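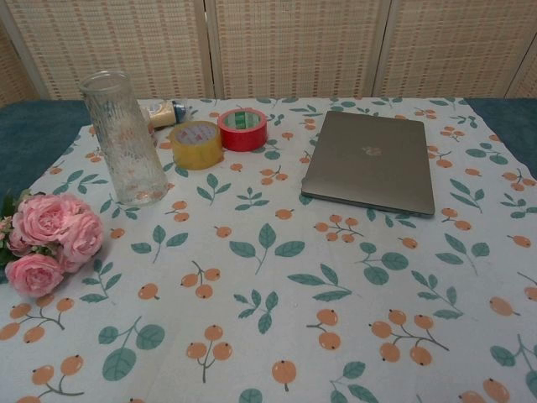

## Jul 9, 2026 – Dreltolthorpe bench, roses into vase

Hand-guided demos again, chest camera on. Task as agreed: pick up the pink roses, put them in the glass vase, let go, hands back to the table edge. Both tape rolls, the little bottle or tube and the closed laptop stay put as clutter. If the policy learns to file the bouquet under "laptop", we will at least know it was paying attention.

Notes to self:

- The textured glass worries me. The berry cloth shows through it, bent, and Vusura's depth estimate has never been fond of clear things. Try a few takes with the vase turned before blaming the model.
- Approach the stems from the front. The near half of the cloth is clear, so there is no excuse for reaching over the tape.
- Smooth the creases between takes, but don't iron. I am not ironing for a neural network.
- Reset by hand to a slightly different rose angle each time. In January we did 500 identical starts and got a robot that was brilliant at exactly one start.

Target is 80 takes on this cloth. Cusura's tally stands at 2,175 clips overall against the 2,971 we promised, so the flowers will be busy.

Still to sort: whether Hsiao gripper runs by remote control go in the same folder or get their own. I vote own. Last merge took me a morning and most of my goodwill.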